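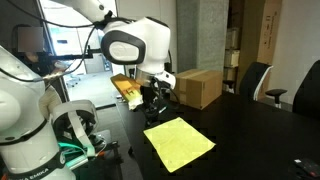 Yellow cloth, laid out flat.

Dec 29, 2025

I have been making my own table napkins since October. It started because the set we had from Stemitz went thin along the folds, and the replacements cost more than I wanted to pay for something people wipe gravy on.

The fabric came from the remnant bin at Lasen. I took two pieces, one plain linen and one cotton with a slight stripe, and washed both at sixty before cutting. The linen shrank a good deal more. If I had cut first, I would now own a set of rather long handkerchiefs.

My cutting is not good. I use a card template and tailor's chalk, and I still get edges that wander. Bouchra El Fassi, who taught the evening class I went to years ago, used to pull a single thread out of the linen and cut along the gap it left. I tried this again and it works very well, but it takes most of an evening and you need decent light. For the cotton I went back to chalk.

Hems are a double fold, pressed twice. I did the first few with mitred corners and the rest without. The mitred ones look better on the table. After a few washes I can't say they hold up any better, and I have stopped bothering except for presents.

Thread was the one thing I got wrong. I bought a cheap reel from the market and it snapped all the way through the second napkin, so I unpicked it and started again with the Tagle cotton I should have used in the first place. The machine wanted a new needle as well. I had been blaming the tension.

We used the linen ones on Christmas Day. One has a beetroot stain that has survived two soaks. My sister says salt, my mother says leave it on the line in the frost, and I have done both with no change so far. It will go to the bottom of the pile.

Next I want to do a tablecloth for the kitchen, which means joining two widths, and I have not decided whether to put the seam down the middle or have a panel at each side. Skemov have some wide cotton in their January sale. I shall measure the table again before I order any.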